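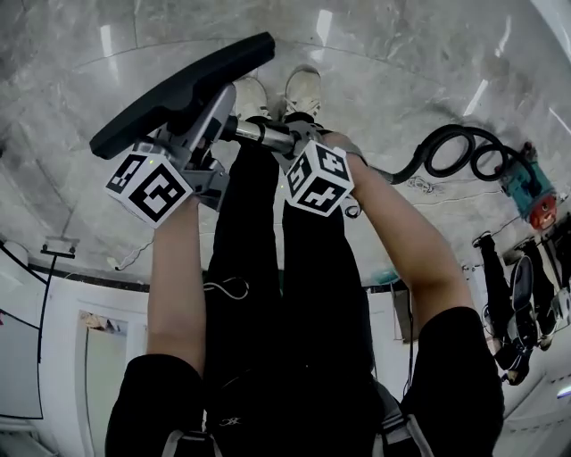
Unit 7: Glare and Reflected Light in Interiors
Building Lighting 2, course handout

Read this before the lab hour on Wed 26 August. Bring the plan of the Omden reading room and a soft pencil.

1. Two kinds of reflection

A rough surface scatters light in many directions. Chalk, unglazed brick and flat wall paint all do this. Move your head and the brightness of the surface hardly changes. This is diffuse reflection.

A smooth surface sends most of its reflected light off at one angle, equal to the angle at which the light arrived. Move your head and the bright patch moves with you. This is specular reflection.

Most materials do some of both. Polished stone, varnish and satin paint have a diffuse color underneath and a specular layer on top. When you record a surface, write down both parts.

2. Highlights and shape

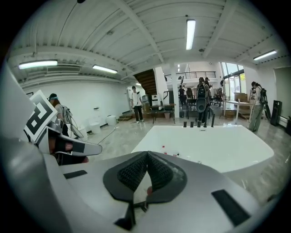 The shape of a surface decides how large a highlight looks. A flat mirror keeps the lamp at its true proportions. A convex surface shrinks it and a concave one can stretch it or turn it upside down. Finish matters as well. On a smooth, curved silver-gray housing like this one, the ceiling lights turn up as soft highlights, with no hard outline. On your sheets, draw a highlight of this sort with a shaded border and mark it S. Sharp highlights get a plain outline and the letter H.

3. Glare

Disability glare makes a task harder to see. Discomfort glare is annoying but leaves the task visible. A room can have either one without the other.

Veiling glare is the case we meet most in reading rooms. A reflection lies over the page or screen and lowers the contrast. First try moving the lamp or turning the desk. If neither is possible, change the finish – matte paper and matte desktops solve many complaints at little cost.

4. Worked case: the Vokcombe corridor

The corridor has a polished floor and one window at the far end. Visitors said it was dark, although the meter readings were acceptable. The window was reflected along the floor, and the eye adapted to that bright strip. The side walls then looked dim. In March the window was given a blind and the walls were lit from above. The floor was left as it was.

5. To hand in

Complete sheet 3174 for one room of your choice. List each surface, its finish, and any highlight seen from a seated position. Then repeat from a standing position. Use the symbols from section 2.

Reading: Prutow course reader, page 97 to the end of the chapter.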